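Zwischenbericht Juli: Trinkwasser in Garkavby

Im Berichtszeitraum haben wir 8 Haushalte mehr besucht als geplant. Die Umfrage zum Leitungswasser ist damit fertig, es liegen 1.053 Antworten vor.
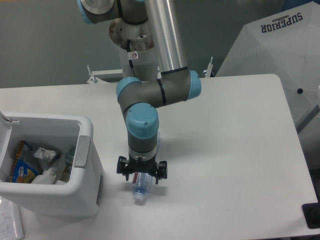
Wasserflasche aus Kunststoff mit rotem Etikett

In Honelby fehlen noch die Angaben aus 4 Straßen. Wir bitten deshalb um Verlängerung bis September. 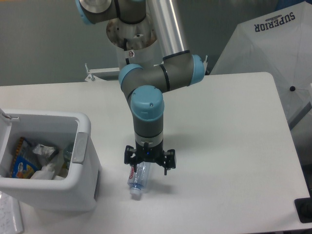 Die Kosten für den Druck der Fragebögen betrugen fast 1.656 Euro und bleiben im bewilligten Rahmen.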